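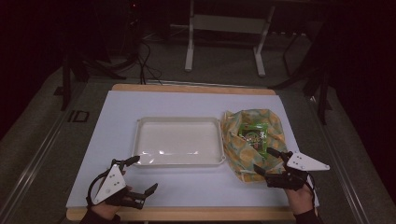
*The white tray and the dotted bag on the table at Sonduder.*

When I visited Mélanie Cormier at Sonduder, I expected to speak with her about shelves. She is the person who packs and unpacks the bags for the lending room, and I had heard that her shelves are very well kept. But she wanted first to speak about trays.

"A shelf is only where a thing sleeps," she told me. "The tray is where you decide."

The lending room gives out small bags of household goods to people who have just moved to the town. Each bag goes out full and often it comes back with something still inside. Cormier opens every returned bag over a table, takes the things out and lays them in a shallow tray, and only then she chooses what can be packed again.

I asked why she does not simply empty the bag on the table. She laughed at me a little.

"You can do it, and then you will look for the small packets under your own elbow. I did it for one winter. The tray has a lip, so the things stay. And it is white, so I see the crumbs."

She covers the table too. The wood marks easily, she says, and the table was a present from Laurier Ouellet, who had it in his dining room before. He still comes to visit, and she believes he looks at the table before he looks at her.

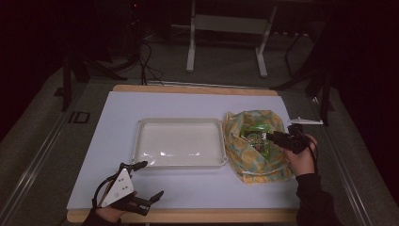 Soft bags are the ones she likes least. They fold over themselves, and a packet which stands in the corner can be missed completely. She prefers to hold the mouth open and take out one thing at a time, and she does not shake.

"Shaking is for rugs," she said.

Her colleague Ekrem Ekinci has another opinion. He was sitting with us for the second half of our talk, and he would like to replace all the soft bags with boxes. Boxes stand straight, he said, and they can be written on. Cormier answered that people do not carry a box home on the bus with two children. They have had this discussion many times, I think, because they both knew where the other one would pause.

For the moment the bags remain. The room has 300 of them, in many patterns, most of them given by families in the neighbourhood. Cormier does not sort them by pattern. She tried it once and it took the whole afternoon, and the next day they were mixed again.

Before I left I asked what advice she would give to somebody who wants to put a cupboard in order at home. She thought for quite a long time.

"Start with one bag," she said. "Have the tray empty before you open it. If the tray is already full of other things, go and drink a coffee and come back when you are ready to clear it."

Ekinci added that the coffee is in the second cupboard, and that this one has not been put in order yet.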